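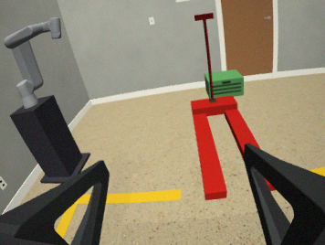 Wire spool task: left arm drops out mid-run
Cadimetti users board > Simulation > Faults

emese_k
Running the two-arm wire spool task in the Grukell cell. The left arm faults with a joint limit error at step 2,519, then the right arm carries on by itself. I've done 66 runs and it shows up in most of them. Collision checking is on for the table and both arms. Has anyone else had this?

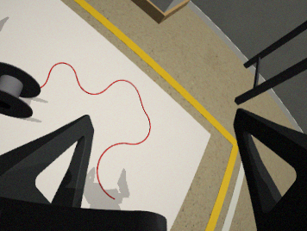 Gripper over the mat, with the free end of the wire between the fingers.

wubit.m
Which build? We had the same error on 306 and it was the wire. The solver gets a bad contact when a fingertip presses it into the mat, and the arm gets thrown past its limit. Make the wire stiffer and try again.

emese_k
Build 306, yes. Doubled the stiffness just now and it still faults, only later.

atif_y
I don't agree that it's the wire. If contact was the trouble you'd see it at random steps, and hers was always the same one. Check the wrist limits in the arm file. Ours came across in degrees from the old Esitz export.

wubit.m
She just said it moved when she changed the stiffness. Limits don't do that.

atif_y
They can if the arm takes a different path. Look at the file first, it's a two minute job.
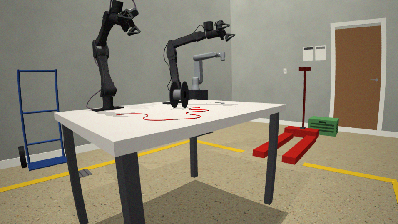
Both arms up, cord loose on the table in front of the spool.

amna_t
Whichever it is, the bigger worry for me is the right arm carrying on. On a real cell a fault on one arm has to stop both. Don't move this program to hardware until that's sorted.

emese_k
Fair point. The stop signal is only wired to the left controller in my setup. Line 574 in the launch file, my mistake.

Atif, the wrist limits look right, all in radians. I'll link the stops tonight and rerun with a smaller time step.

wubit.m
Post the contact log too if you can.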